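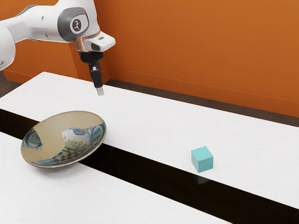 Sellon Pedestal Fan Heater Combo, 2 in 1

Full size pedestal, heats and cools. One unit, one plug, stays out all year. Ships from our Plarkberg warehouse, most orders out the door same day if you order before noon. Not Saturdays.

What it does

Cool side is a regular fan, low / medium / high. Heat side has its own low and high. You can't run both at once, the switch won't let you. Oscillation works on either side. Tilt is by hand, loosen the knob at the back, set it, tighten it again. Don't force the head when the knob is tight, that's how the collar cracks and it isn't covered.

Timer goes up to 10 hours. It resets if you pull the plug. People ask for a memory on it, there isn't one. The Mesinel model has memory, see further down.

Noise

Low is fine for a bedroom. High on the cool side you will hear over the TV. Heat is quieter then cool on both settings.

Specs

Pole: adjustable, twist lock
Base: round, weighted, screws on from underneath
Cord: fixed, comes out the bottom of the pole
Display: simple lights, no numbers
Remote: yes, battery not in the box
Thermostat: on heat side only
Tip over switch: yes
Colors: white, charcoal

Charcoal is out until June. White in stock.

Putting it together

Base first. Feed the cord through BEFORE you screw the base on, we get a return every week over this. Pole into base, a quarter turn past snug. Head drops on top, line up the arrow with the notch. Front grill clips are already on, leave them. Should take you no time, one screwdriver (Phillips). Booklet is in the box and also at the bottom of the listing as a download.

First time you turn on the heat there's a smell. Open a window, run it on high for a bit. If you still smell it the next day unplug it and call us.

Where to put it

Flat floor. Thick rugs can set off the tip switch and then it just won't start, and people think its broken. Keep curtains and bedding well away from the front on heat. Straight into the wall outlet, no power strips, no extension cords. Not for bathrooms or the garage.

Cleaning

Unplug. Let it cool. Vacuum the back grill with the brush end, once a month or so if you have pets. Front grill comes off with the four clips. Wipe the blades with a damp cloth, dry them, put it back. No sprays.

Which one to get

Sellon is the basic one and the one we sell most of. Mesinel is the same size with timer memory and a number display, costs more. Zoubi is the tabletop, fan only, no heat, good for a desk or a kitchen counter. If you only want heat don't buy any of these, look under Space Heaters.

Parts

Remote, base screws, clips and the front grill are all kept in stock. Base alone, yes, but shipping is a pain because of the weight, call first. Motors we don't sell separately. Zoubi grill does NOT fit the Sellon, different clip spacing.

Returns and warranty

60 days to send it back, original box please. Used is OK, broken is not. Warranty is 2 years on the motor and heating element, one year on everything else. Keep your receipt. Register the serial number if you can, sticker is under the base, so write it down before you assemble.

Buying for an office, school or rental units: we've filled orders of more than 200 and can hold stock for you with a deposit. Ask for Asuka Shimada in trade sales, back at her desk Monday. Email is quicker than phone.

Add to cart
Add to compare list
Download booklet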